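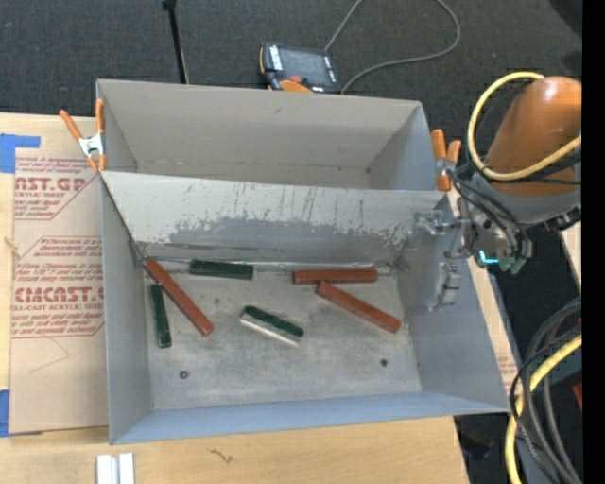
I'd wanted to see inside the Pinier hangar ever since they started taking in turboprops from other operators, so when the open day came up I booked the Friday off and drove over early. Wissam Majali from the maintenance side took our group round, and he talks fast, so my notes are a mess! We began in the stores, where everything has a number and a home. I have a soft spot for that sort of place, all scuffed metal bins like the grey one with the red and green blocks in it, and I could happily have stayed there all morning.

The hangar itself takes 4 aircraft if they're parked cleverly. There were three in, one of them a Brorkeo freighter with its engine cowlings off and its nose towards us. A heavy check takes up to 95 days, Wissam said, and most of that is opening things up and closing them again (the bit I'd always imagined was the hard part, finding the faults, is fairly quick).

Lunch was a sausage roll in the canteen — decent, and they'd kept the tea coming. I got chatting to a couple who'd flown in with Daltska, and we compared notes on the old Escobedo paint shop, which closed in March and which I still miss.

The afternoon was the wheel and brake bay. They turn round 800 wheels a year in there, and it's noisy, so take the earplugs when they're offered. I didn't, the first time. Parking is on the grass by the east gate and you'll want boots if it's been raining.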